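Section 4 – Setting up and loading the plate rack

Read section 3 first if you have the cup rail as well. The rail goes on last.

4.1 Before you start

You need the Drolside wire rack, a flat table or counter, and a soft cloth. No tools. If your box has a small bag of screws in it those are for the Mabaso wall shelf, packed by mistake in some of the earlier boxes. Put them aside, you don't need them.

Check the feet. Run a finger under the bottom wire – if you feel a burr, don't use the rack on a painted or lacquered top. Send it back to the shop.

Sizes: the rack takes round plates up to 300 mm across. Bigger than that and the plate sits too high on the loops and gets tippy. Square plates will go in but they turn on their corners, not recommended.

4.2 Placing the rack

1. Wipe the table. Crumbs under a foot are enough to make it rock.

2. Stand the rack on its feet, loops up.

3. Press down on each corner. Rocks? Take it off the table and bend the high foot down by hand. Small bends, check each time.

4. Leave 88 mm clear between the rack and anything next to it. Plates lean, and the last one leans furthest.

5. Keep it back from the table edge.

CAUTION: Do not place the rack on a stovetop, even when the stove is off. Do not place on glass shelves.

4.3 Loading

1. Sort the plates first. Same size together. Chipped ones out.

2. Dry them, or at least shake them off. Standing water runs down to the feet and marks wood.

3. Hold the first plate by the rim, both hands, and lower it on edge into the rack. Let it lean back. It should rest, not wedge.

4. Bring the next plate in the same way round, so one nests against the other. All faces the same direction. A plate put in backwards takes up double the room and rubs.

5. Keep going until the row is full or you run out. Slide the plates, don't drop them.

6. Let go slowly after the last one. If the row shifts, take two out and start that end again.

Colors can go in any order. With a mixed set like the Utent we alternate them, easier to pull the one you want without tipping the rest. If you have family members with there own color, put those nearest the front.
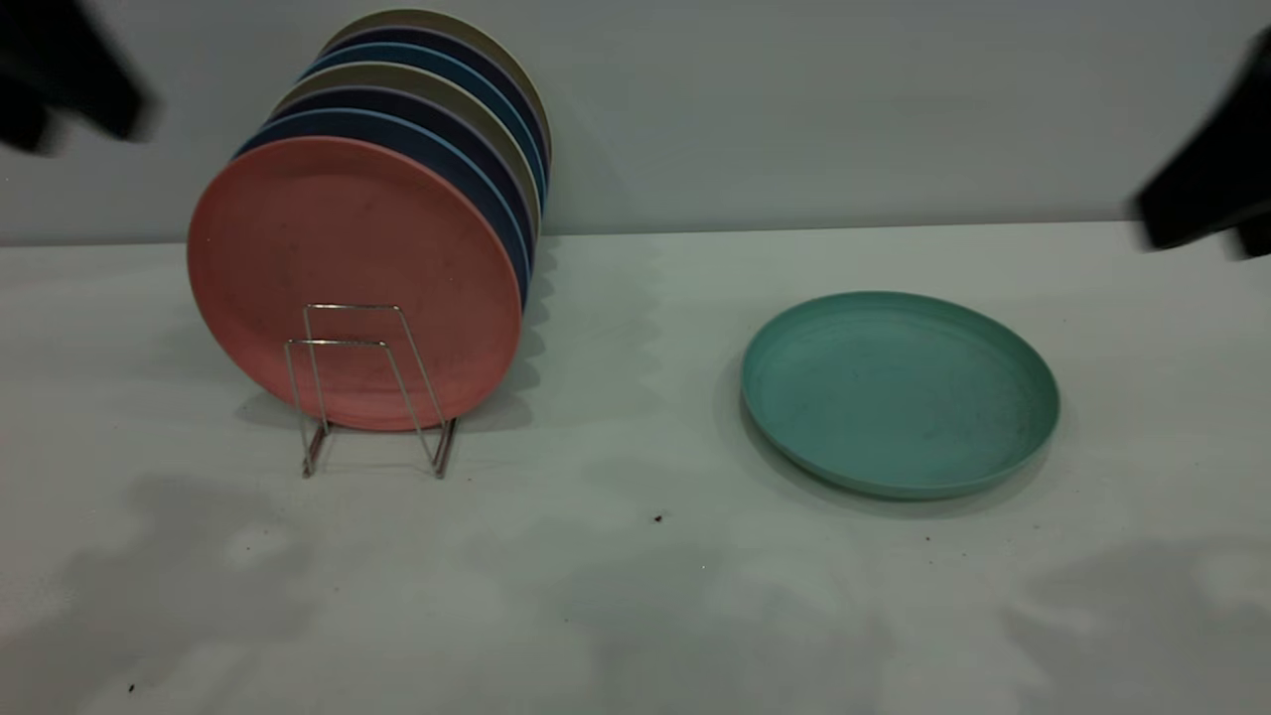 Fig. 7. Seven plates racked, one laid flat to the right.

Note: the lean is normal. Plates set bolt upright will knock together each time the table gets bumped.

4.4 Taking plates out

1. One hand flat on the front plate. Other hand takes the rim of the one you want.

2. Lift straight up until it clears its neighbors, then toward you.

3. Push nothing back into the gap. The others will settle by themselves.

Lay plates flat with the hollow side up when you are serving or checking them. Hollow side down scratches the rim, and on a smooth table they are a pain to pick up again.

CAUTION: Don't carry the rack loaded. Unload it, move it, load it again. Most of the breakages reported to us happened between the counter and the table.

4.5 Cleaning

Warm water, drop of dish soap, soft cloth. Dry the bends properly, water sits there. No steel wool. No bleach.

Smudges on matte plates – use a damp cloth and go in circles, then a dry one. Matte glaze shows finger marks more than shiny glaze does, it isn't a fault. Speckles that don't wipe off may be part of the glaze. Check against a plate you haven't used yet before you start scrubing.

4.6 Problems

Rack slides when loading: table is wet or waxed. Wipe dry. Still slides, fit the rubber sleeves (part 364, sold separately).

Front plate falls forward: not leaning far enough back. Reload from 4.3 step 3.

Plates stick together: loaded wet. Run warm water between them and twist gently, never a knife.

Loop bent out of line: unload everything, bend back by hand. If the wire has a crease in it stop using the rack.

Replacement loops and sleeves from Grekurska, parts desk, ask for Tae-yang Koo. Have the part number ready, and say if yours is the short or the long rack – the sleeves are the same but the loops aren't.

Section revised August 2021. For the cup rail go to section 5.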